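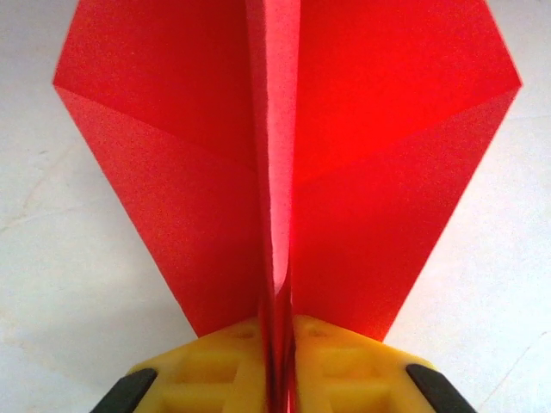 April, bench two, started a little after nine in the morning

I spent most of today teaching the arm to hold a folded sheet without ruining it, and I want to get it all down while my shoulder still remembers. The setup was the usual leader-and-follower pair, me on the leader arm and Lilla Somogyi on the keyboard marking starts and stops. The thing I had been getting wrong last week was where I took hold. I kept going for the wing, which felt natural to my own fingers, and the wing would buckle the moment I lifted. Today I went for the keel every time, the doubled strip down the middle, with one yellow finger on each side of it and the panels left free to spread out left and right. The two layers still part a little just above the grip, and you get a thin slit there, but I've decided I like having it. It gives me something to look for in the wrist view when I'm judging if I have come in straight.

Red paper again, by the way. Ákos Kocsis wanted us to try the white so that the policy couldn't lean on color, and he has a point, but white paper on that pale table is miserable to drive by and I'd like one good clean set before we make life harder for ourselves. We can argue about it when he's back!

Things I noticed about my own hands. I close too fast when I'm tired. The trigger on the leader has a soft spot near the end of its travel (Isauro Arriaga has already had it apart once, bless him) and if I squeeze through that spot quickly the follower snaps shut and puts a dent in the fold. If I stop just before it, let out a breath and then finish the squeeze, it closes like a person would. Lilla says she can tell from the gripper trace which kind I've done before the arm even lifts. So from now on the pause stays in, for everybody. If half of us pause and half of us don't, the arm is going to learn something in between, and I don't care to find out what that looks like.

I also drifted on my approach. I'd start square to the keel and by the time I was down at the paper I had rolled my wrist a few degrees clockwise, the way you would to pick up a letter. Leonie Kerslake stood behind me for a while and called it out each time, very kindly, and it got better. She thinks the stool is too low. I raised it by a couple of notches and will try it that way tomorrow, though my feet don't quite reach the floor now and I feel about six years old.

Numbers for the log: 194 takes kept today, which brings the folding set to 1,869. Lilla threw out 9 more, all of them mine, all of them early, mostly dropped sheets plus one where I sneezed. I've asked her to keep those in a separate folder and leave them labeled, just in case we want bad ones later on.

After lunch we tried moving the arm by hand for a bit, with the motors slack and me holding it by the forearm. It was lovely for the approach, much smoother than anything I can do through the leader, but hopeless for the pinch. My arm kept getting between me and the paper, and I had to close the fingers with the button, which is either open or shut and nothing between. We made 5 that way and left them out of the count above. Ákos Lakatos thinks we could bring the arm down by hand and then switch over to the leader for the close. I'm not convinced the handover would be clean, but he's offered to write the switch himself and I would be a fool to turn that down.

The Vikura script fell over once in the afternoon when the disk filled up. Nothing lost as far as we can see. Old camera streams are moved off to the big drive now, and I've put a note on the monitor to check the space before starting.

For tomorrow:
Fresh paper, the current sheets are getting tired along the creases.
Ask Isauro about that trigger spring.
Wrist camera view up on the left screen, a bit larger, so I can see the slit without leaning in.
Leonie to do the first batch while I watch her hands for a change. She's promised to pause.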